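Section 4: Packing and Storing the Inholm Two-Person Tent

Read this section before you put the tent away for the first time. Most of the damage we see at the service desk comes from storage, and very little of it from weather.

Before you start

You will need a soft brush, a dry cloth, lukewarm water and a floor or table longer than the folded flysheet. Set aside half an hour. If the tent was used near salt water, rinse the pole ends and the zippers first and let them drain.

CAUTION: Do not use dish soap, bleach, or fabric softener on any part of the tent. They strip the coating, and a stripped coating is not covered by the warranty.

4.1 Cleaning

1. Open every door and vent, then turn the inner tent upside down and shake it out.
2. Brush dried mud off the floor. Wet mud should be left to dry before brushing.
3. Wipe sap and bird droppings with the damp cloth. Work from the outside of the spot toward the middle.
4. Run each zipper slider the full length of its track twice. If it catches, brush the teeth and try again.
5. Check the floor against a bright window for pinholes. Mark any you find with a bit of masking tape and see Section 6, Repairs.

4.2 Drying

1. Hang the flysheet and the inner tent separately, indoors or in shade.
2. Turn both pieces after two hours.
3. Feel along the seams and the corner webbing. These dry last.
4. Leave both pieces up overnight if any seam still feels cool to the touch.

Note: A tent that was dry when you packed up at camp can still pick up moisture in the car. Hang it anyway.

CAUTION: Never use a tumble dryer or a hair dryer. The seam tape lifts when heated and cannot be pressed back.

4.3 Folding

1. Lay the flysheet flat with the outer side down and the guylines tucked in.
2. Fold it in thirds lengthwise. The finished strip should be no wider than the pole bag is long.
3. Do the same with the inner tent and lay it on top.
4. Place the pole bag at one short end and roll toward the doors, pressing the air out as you go.
5. Tie the roll with the two flat cords. Do not pull them so tight that they crease the fabric.

Do not follow the same fold lines every season. Start from the other side now and then so the coating does not crack along one crease.

4.4 Poles, stakes and small parts

1. Fold the poles from the middle out. This puts less strain on the elastic cord than starting at one end.
2. Wipe each stake dry. Bent stakes can be straightened by hand, but replace any with a split head.
3. Count the stakes against the parts list on the inside cover.
4. Keep stakes in their own pouch. Loose stakes in the roll will punch through the floor.
5. Put spare cord, repair patches and the pole sleeve in a lidded container or a zip pouch, and label it.

Replacement stakes are part number 213. The pole sleeve is part number 251, and the patch kit is 893. Plolent patches also fit this fabric, but they need a full day to cure.

4.5 Long-term storage

For storage longer than a month, take the tent out of its carry sack and keep it loosely folded in a cotton bag or an open bin. The carry sack is meant for travel - it holds the fabric tighter than is good for it over a winter.

1. Choose a dry shelf away from the furnace, the water heater and direct sun.
2. Keep the tent off bare concrete.
3. Store stove fuel somewhere else.
4. Empty the pockets of backpacks and sleeping bag sacks before shelving them nearby. Forgotten food brings mice, and mice do not stop at the food.
5. Leave pack straps and buckles undone.

Note: If you pack up in September and will not camp again until spring, take the tent out once midwinter and refold it.

If the fabric smells sour or feels sticky when you unfold it, the coating has begun to break down. Stop using the tent and write to the service desk with the batch number sewn into the door seam. Batches numbered below 2,653 have the older coating and should be checked every year.

Section revised 25 Mar 2020.

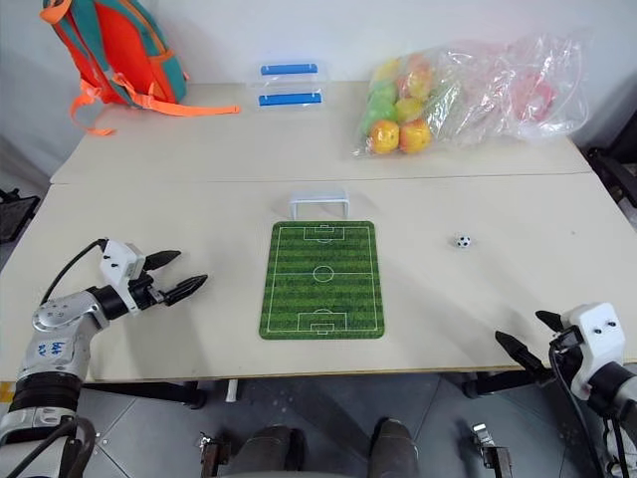
Hicham Zaki: On 4.5, would a plastic bin with the lid off do as well as the cotton bag? I've kept mine that way for two winters in a closet and the seams look fine, but the floor has one hard crease I can't get out. I refolded it in the same place both times, so maybe it's that.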